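About us

Nernovmont supplies desk storage and writing materials to schools and small offices. The range covers 276 stock lines, from markers to open desk holders, and is held at our Oltuma store. 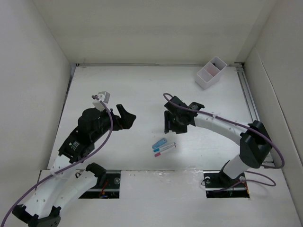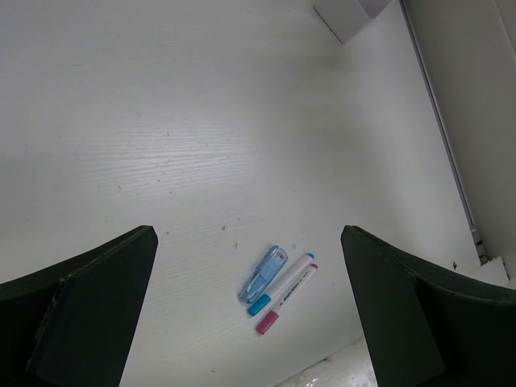
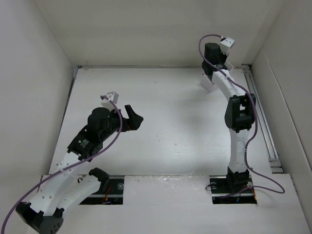 White tabletop with white holder; pens shown in the first two views.

Holders are sorted by compartment and markers by cap colour. Orders are packed within 14 days — larger orders, up to 3000 pieces, are handled by our Zalteck depot. Refills are listed separately.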